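February, evening

I came home from Pradbridge at six and sat down at once with my vocabulary notebook. I want to reach 4000 words before summer.

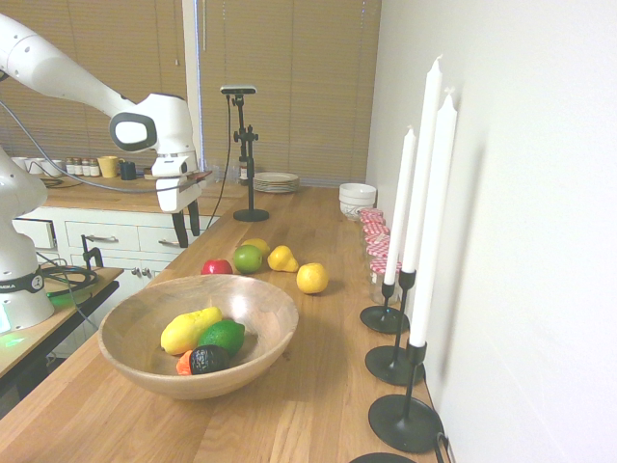

My neighbor thinks I am learning too many words and not using them. She told me that 1000 would be enough for any shop or office in Nastgate, and that I should speak more on the bus. Maybe she is right. I wrote down 14 new words today and I already mix up "borrow" and "lend" again.

At the bakery I asked for rye bread and the woman understood me the first time. I was so glad that I forgot to take my change, and I had to go back for it.

Tomorrow I will try her advice on the number 14 bus. I will say something about the weather to the driver. I must also call Skustel about the heating bill before noon.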